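首页 | 本刊介绍 | 当期目录 | 过刊浏览 | 投稿须知 | 联系我们
分享 36　评论 2

4　插线板在工作台面上的位置及其占用状态

4.1　问题的提出

前文已经说明,本研究所称“供电节点”,是指使用者在日常工作中直接接触、可以自行增减接入设备的最末一级取电装置。在所考察的各类室内环境中,承担这一功能的物件绝大多数是可移动的插线板。墙面插座的位置由建筑图纸确定,使用者只能适应;插线板的位置则由使用者确定,并且随着工作内容的变化不断改动。因此,插线板的摆放情况保留了较多与使用习惯有关的信息,适合作为观察对象。

既有的室内整理研究多将插线板归入“附属线材”一类,在记录时与数据线、延长线合并处理。这种归类便于统计,但会遮蔽一个基本事实:插线板具有明确的体积、方向和可供占用的面,它在台面上所起的作用与一件文具或一台小型设备相当。它需要放置的位置,会挤占其他物件的位置,其朝向又决定线缆从哪一侧离开。将其视为线材的一部分,就无法解释为什么两个接入设备完全相同的台面,在使用者的评价中会有明显差别。

本节讨论两个层面的问题。第一个层面是台面尺度,即插线板与键盘等常用输入设备之间的相对位置。第二个层面是器件尺度,即插线板自身的孔位如何被适配器占用,未被占用的孔位又处于何种可用状态。两个层面在分析中分别编码,在讨论部分再予合并。

4.2　材料与编码

本节所用材料来自 Plinonbridge 的观察点,共涉及36个工作位,形成观察条目3,000条。工作位的选取沿用第3节所述标准:须有水平工作面,须有至少一件正在使用或可供使用的插线板,须有固定的使用者或使用小组。仅用于临时堆放的台面不计入。正式观察自8月开始,编码规则于2021年1月18日定稿,其后未再改动,仅在附录中补充了个别术语的说明。

编码采用 Gullow 记录表的修订版本。该表原为厨房与储物空间设计,以“件”为单位,对每件物品登记所在表面、相邻物品、朝向和可及性。用于工作位时,原表存在两处不便。其一,原表默认物品有固定的收纳位置,未考虑物品长期处于“在用而未归位”的状态。其二,原表以容器作为空间划分的依据,工作台面上往往没有容器。修订后的记录表以“相邻关系”替代“容器归属”,并增设“占用面”一栏,用于登记一件物品上可供接入的位置及其状态。

编码工作由2名编码员独立完成。出现分歧的条目交由 Siv Solberg 复核,复核时只看原始材料,不看两名编码员的登记结果。复核意见与任何一方均不一致的条目,标记为“未定”,保留在数据集中,但不参与类别之间的比较。材料的存放与编号依照 Babalola 档案规程执行,每一条目均可回溯到原始影像或现场笔记。

需要说明的是,影像材料只反映一个时刻的状态。插头旁置于插线板一侧,可能是刚被拔下,也可能是尚未接入,还可能是长期搁置。编码时一律登记为“旁置”,不对先后作推断。凡涉及过程的论述,均以访谈和现场笔记为依据。

4.3　台面尺度:插线板与输入设备的相邻关系

在台面尺度上,首先考察的是插线板是否进入手部活动的主要区域。本研究将键盘前缘至使用者伸臂可及之处划为主要区域,将其余部分划为次要区域。传统的布线建议通常主张将插线板置于次要区域,或移出台面,沿桌腿或墙脚固定。观察所得与这一建议有较大出入。在不少工作位上,插线板与键盘处于同一平面,二者之间没有隔挡,使用者对此也未表现出调整的意愿。

图1所示的台面具有代表性。灰色大理石纹的台面上放有两把小型无线键盘,插线板斜置于同一台面,旁边有一个带金属插脚的小插头。两把键盘均未与台面边缘平行,而是各自倾斜,方向大致相近。

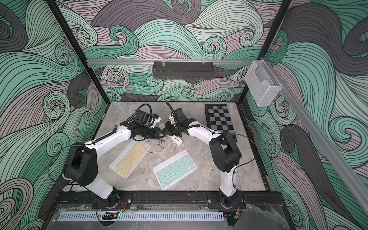 图1　灰色大理石纹台面上的两把无线键盘与斜置的白色插线板

从相邻关系看,这一布置有三点值得注意。

其一是方向。插线板与键盘均偏离正交方向。在本研究的编码中,物件长边与台面边缘平行或垂直者登记为“正置”,其余登记为“斜置”。斜置通常被理解为整理不足的表现,但访谈材料不支持这种简单的对应。受访者在描述自己的工作位时,多次提到“顺手”这一标准。对他们而言,键盘的角度取决于坐姿和另一件设备的位置,插线板的角度取决于线缆的来向。两者各有依据,放在同一台面上便呈现出不统一的外观。若仅以外观判断,会将一部分经过长期磨合的布置误判为杂乱。

其二是多件同类物品的共存。两把键盘键帽颜色不同,一为浅黄,一为薄荷绿,白色外框则相近。同类物品并置时,颜色差异可以成为区分的线索。现场笔记显示,使用者在谈到此类物品时较少使用型号,较多使用颜色,例如“黄的那把”“绿的那把”。这种称呼方式简短,在多人共用的工作位上不易引起误解。本研究据此在记录表中增设“指称特征”一项,登记使用者实际用来区分同类物品的属性。插线板的情况恰好相反,多数为白色,外形接近,使用者往往只能以位置来指称,如“窗边的”“靠门的”。位置一旦变动,指称即告失效。在 Clurencombe 共用工作室的访谈中,这一点被反复提及,有受访者表示曾因此拔错他人设备的插头。

其三是旁置物。插头置于插线板近旁而未接入的情形,在编码中单独成类。此类情形往往被排除在布线研究之外,理由是它不构成电气连接。从整理的角度看,旁置物恰恰反映了接入与收纳之间的中间状态。物品已经离开收纳处,停留在可以随时接入的位置,它所占据的台面面积虽小,却常常位于插线板最方便取用的一侧。受访者普遍认为旁置是合理的,理由集中在取用频率上:一天之内需要反复接入的设备,没有必要每次放回抽屉。也有受访者承认,部分旁置物已经很久没有使用,只是没有人负责将其收走。

将以上三点结合起来,可以对“台面上的插线板”作出较为具体的界定。它既是供电装置,也是其他小件物品聚集的参照物。键盘等常用设备围绕手部活动布置,插头、适配器等附属物件则围绕插线板布置。台面由此形成两个相对独立的聚集中心,二者的距离决定了工作位整体的疏密。距离过近时,键盘的移动会受到线缆牵制;距离过远时,使用者需要起身或侧身才能完成接入,旁置物也更容易散落到其他位置。

无线键盘的普及对这种格局有一定影响。有线键盘须与主机保持连接,其位置受线长约束,线缆走向也相对固定。无线键盘摆脱了这一约束,可以随时推开、旋转或叠放。从访谈看,使用者因此更愿意将键盘视为可以暂时挪走的物品,而将插线板视为台面上相对稳定的一件。过去由键盘充当的“锚点”,在一部分工作位上已经转移到插线板。这一转移在有线设备为主的工作位上不明显。

4.4　器件尺度:孔位的占用与剩余

台面尺度的分析以插线板为一个整体。进入器件尺度后,需要将其拆解为若干可供接入的位置。记录表将插线板表面划分为“组”,每组包含一套扁脚插孔以及与之相邻的其他孔位;内置的充电接口另行登记。适配器接入后,其自身提供的接口作为“二级接口”登记在所占孔组之下。

这种层级式的登记方法源于一个实际困难。若只登记插线板上的孔组是否被占用,则一个孔组接入适配器后即记为“占用”,其供电能力似乎已经耗尽。实际情况是,适配器往往带有不止一个接口,孔组被占用的同时,可供接入的位置反而可能增多。若只登记最终可用的接口数,又会忽略适配器体积对邻近孔位的遮挡。两种方法各有缺失,分层登记可以同时保留两方面的信息。

图2中的插线板上有两只粉色 USB 充电适配器,分居上下,各插有一枚白色 USB 插头。两只适配器均另有一个未使用的 USB 接口。两者之间留有一个空置的孔组,其一侧为呈 V 形排列的两个扁脚插孔,另一侧为三个短矩形插孔。 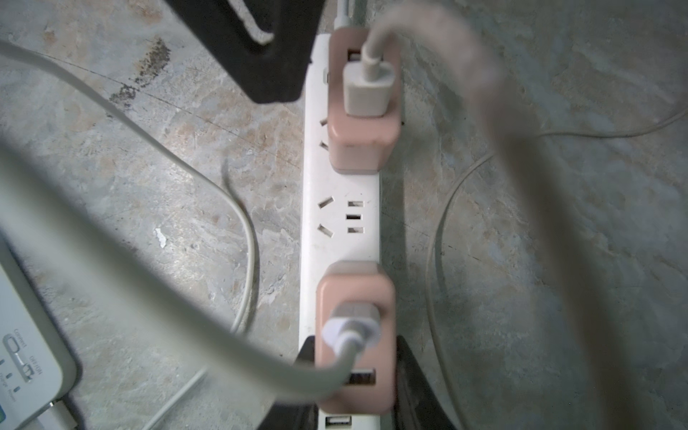
图2　插线板上的两只粉色充电适配器及其间空置的孔组

图2的占用方式可以称为“间隔占用”,即两件接入物之间至少保留一个未占用的孔组。与之相对的是“连续占用”,即接入物依次紧邻排列。间隔占用在外观上较为疏朗,线缆的走向也容易分辨。从受访者的说法看,选择间隔占用的原因并不一致。有人是为了避免适配器相互抵触,有人是为了给临时接入的设备预留位置,也有人表示从未考虑过这一问题,只是随手插入。影像材料无法区分这些原因,本研究也未据此推断使用者的意图。

适配器对邻近孔位的遮挡,是器件尺度上最常见的空间冲突。图2上方的适配器左侧,可以看到插线板上的一对斜向插孔,部分为适配器外壳所遮。此类孔位在登记时既不能归入“占用”,也不能径直归入“空置”。修订后的记录表为此设立“受限”一类:孔位未接入任何插头,但其上方或侧方有物体侵入。受限孔位能否使用,取决于待接入插头的外形。扁平的插头或许可以勉强插入,体积较大的适配器则多半不能。由于待接入物不确定,受限孔位的可用性只能作条件性的描述。

二级接口的情况与此类似。图2上方适配器的空置接口部分隐于线缆之后,下方适配器的空置接口则可以直接看到内部的金属部分。两者在电气意义上同属未接入的接口,在使用者眼中却有差别。现场笔记记录了多次“找接口”的行为:使用者俯身查看,拨开线缆,再决定插入何处。被线缆遮挡的接口更容易被忽略,使用者转而取用位置更远但更显眼的接口,或者另行接入一只适配器。后一种做法会增加插线板的负担,也使原有的间隔进一步缩小。由此可以认为,可见性是可用性的组成部分,不宜仅以接口数量衡量一件插线板的剩余容量。

插线板本身的内置接口同样受可见性影响。在图2中,下方适配器之下隐约可见插线板自带的一个 USB 接口。当内置接口与适配器并存时,使用者通常需要在两者之间作出选择。在20名受访者中,对内置接口的看法分歧较大。持肯定意见者认为其不占额外空间,持保留意见者则习惯于使用随设备购入的适配器,认为两者相互匹配。有受访者在被问及时才注意到自己的插线板带有此类接口。这一回答提示,内置接口的存在与其被使用之间尚有相当距离,接口的位置若恰在常用孔组的下方,便容易为适配器所掩。

颜色在器件尺度上亦有作用,但与台面尺度有所不同。图2中的适配器为粉色,与白色的插线板区分明显。插入其中的插头和引出的线缆则为白色,下方插头的护套略带浅紫。适配器的颜色有助于辨认接入物与插线板本体,对辨认线缆的归属帮助有限。当同色线缆从不同适配器引出并在空间上交汇时,使用者仍须沿线查找。部分受访者采取了在线缆两端缠绕色带的办法,在 Clurencombe 共用工作室,这一做法已写入设备借用说明。

4.5　两个尺度之间的联系

台面尺度与器件尺度的观察结果并非彼此独立。插线板的朝向直接影响孔组的可及程度。当插线板斜置时,其一端较另一端更接近使用者,较近一端的孔组在日常使用中更容易成为首选。若近端孔组长期为不常拔插的适配器占据,使用者每次临时接入都须伸向远端,线缆便要越过台面上的其他物品。多名受访者提到过此类不便,但主动调换适配器位置者很少。他们的解释是,调换须暂时中断正在充电的设备,而不便本身每次只持续很短的时间。

线缆的引出方向也将两个尺度联系起来。在器件尺度上,线缆从适配器的何处引出由接口位置决定;在台面尺度上,线缆占据的区域则取决于引出之后的弯曲方式。短线缆弯曲较急,容易在插线板附近形成隆起;长线缆可以绕行,但会占用更大的面积。记录表对线缆只登记起点、走向和终点,未登记弯曲程度。这一处理在条目数量较多时是必要的简化,同时也限制了对线缆占地面积的估计。今后的工作可以考虑增加分级描述,例如“贴面”“悬起”“盘绕”等。

插线板所处表面的性质也应纳入考虑。石纹台面与混凝土类表面在摩擦和反光方面各不相同,插线板在较光滑的表面上更容易因线缆牵拉而移位。受访者对移位的容忍度较高,通常在其妨碍键盘或书写时才予以纠正。纠正的方式多为整体推开,很少重新排列线缆,因此推开之后插线板的角度往往与原先不同。斜置状态的形成,有相当一部分可以由这一过程得到解释。

从管理的角度看,两个尺度的区分有助于确定责任。在多人共用的工作位上,插线板放在哪里通常由空间管理方规定,孔组由谁占用则缺乏规定。访谈中反映的争执多数发生在后一层面。空间管理方在收到意见后,习惯于以增设插线板的方式处理,即以台面尺度的手段应对器件尺度的问题。增设之后,台面面积进一步减少,旁置物有了新的聚集处,原有孔组的占用方式却没有变化。若改为对孔组的用途作简单划分,例如将一端留作临时接入之用,则无须增加器件即可缓解一部分矛盾。这一建议尚未经过检验,此处仅作为后续研究的设想提出。

4.6　本节的限制

本节的结论受以下条件限制。第一,观察点集中于 Plinonbridge,使用的插线板在孔型上较为一致,所得结果是否适用于孔型不同的地区,有待另行考察。第二,影像条目的拍摄角度不尽相同。俯视角度有利于判断台面上的相邻关系,近距离角度有利于判断孔位状态,同一工作位未必兼有两种材料。近距离影像中,靠近镜头的线缆常常模糊,其两端去向难以确认,相关条目中的线缆走向均按“部分可见”登记。第三,受访者由各工作位的固定使用者构成,偶尔使用者的意见未能纳入,而后者对可见性问题的感受可能更为强烈。

此外,“受限”一类的判定在编码员之间的分歧多于其他类别。分歧主要出现在遮挡程度较轻的孔位上:一名编码员倾向于登记为空置,另一名倾向于登记为受限。复核时以孔口轮廓是否完整可见为准,轮廓完整者归入空置,不完整者归入受限。这一标准便于操作,但以影像中的可见程度代替了实际的空间侵入程度,在斜向拍摄的条目中可能产生偏差。复核记录已随编码手册一并存入档案,供使用同一记录表的研究者查阅。第5节将在此基础上讨论收纳容器对旁置物数量的影响。

上一节 | 下一节 | 参考文献 | 附录 | 返回目录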